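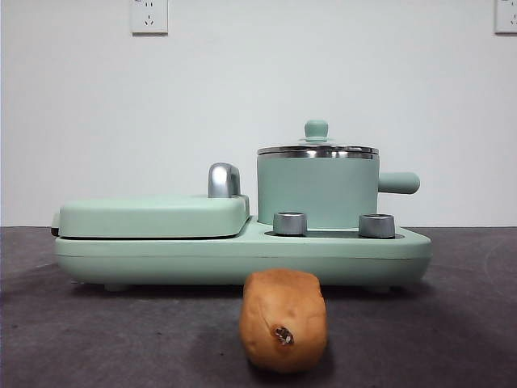
Fig. 4-1. Test piece on the table in front of the breakfast station, seen from the fixed camera.

Filed under: Guides > Grippers and Fingers > Side-by-Side Trials

4. Comparing Finger Sets on the Grornum Gripper

By now the arm is homed and the Barno controller is talking to both cameras, so we get to the fun part! In this section you run the same pick with two finger sets and find out which one suits your bench. Our trials use a soft-looking, rounded piece of food beside a kitchen appliance, and we really recommend starting with something like it. A plain cube is easy for almost any finger. A lumpy, curved piece shows you much more about how the tips settle, and you will start noticing differences on the first few tries.

4.1 Before you start

1. Set the appliance toward the back of the table, with its lids closed and its power cord unplugged. It is only there as an obstacle during these trials.
2. Fit finger set A. Tighten the finger screws evenly, going back and forth between the two sides.
3. On the controller, open Trials > New and type a name for the run. Put the finger set in the name (Revathi Devadiga, who wrote the trial menu, also adds the name of the test piece, and it makes old runs much easier to find).
4. Set closing speed to 65 percent for both finger sets. You can play with speed later.

CAUTION: Keep your hands off the table whenever the arm is enabled, including while it is paused.

4.2 Checking the wrist camera

5. Jog the arm to a clear patch of tabletop and open the Prekirley live view.
6. Look for the black fingers at the bottom of the picture. It is fine if the bottom edge crops them. If they are missing altogether, loosen the camera clamp, tilt the camera toward the fingers and tighten it again.

Note: Part of the wrist view may be taken up by nearby hardware. Leave the camera where it is as long as the space in front of the fingers is clear.

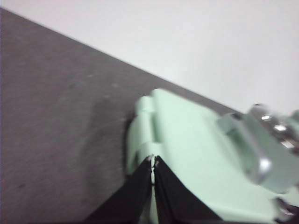
7. Save the camera position with Store View. Changing fingers should not disturb it, but check again after every swap.

4.3 Running the picks

8. Place the test piece in front of the appliance, leaving room for the fingers on both sides, and mark its spot on the table with a dot of removable tape.
9. Press Start. The arm approaches, closes, lifts and sets the piece back down.
10. Return the piece to its mark and repeat until you have 15 picks.

Watch the live view during the approach, even if you plan to go through the recording afterward. The piece should sit low and near the center, and it should stay fairly sharp while the background streaks past. We love this view for comparing fingers – small slips that you would never catch from across the room are easy to spot.
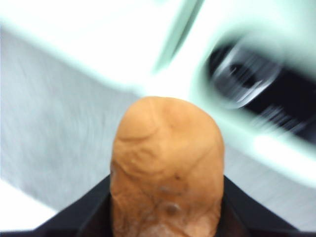 If the piece drifts to one side from one pick to the next, stop and check the screws from step 2 before blaming the fingers. Dineo Radebe lost most of a morning to one loose screw, and her numbers looked perfectly believable the whole time.

11. Fit finger set B and repeat steps 5 through 10. A swap takes roughly two minutes once you have done a couple.

4.4 Reading the results

12. Take the test piece away, park the arm and grab a still from the fixed camera. Compare it with the still from before the run. If the appliance has shifted, repeat the run.
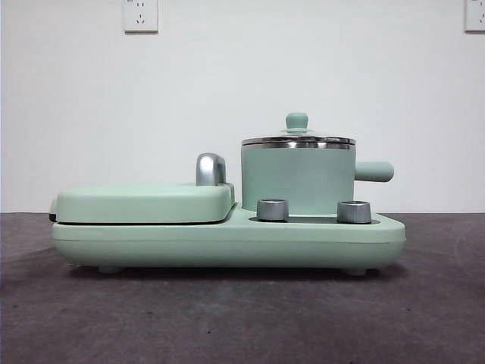
Fig. 4-4. Fixed camera view with no test piece on the table. Both lids are closed.

13. Open Trials > Compare and select both runs. Drops and slips are listed separately. A slip is any pick where the piece moved in the fingers but stayed held.
14. Export the table if you want to keep it. The controller clears unsaved comparisons at shutdown.

Expect the two sets to be close on drops and further apart on slips. If they match on everything, try again at a lower closing speed – that is often where soft tips and firm tips finally part ways, and it is a great excuse for another round.

Settings for firm tips are in Section 5.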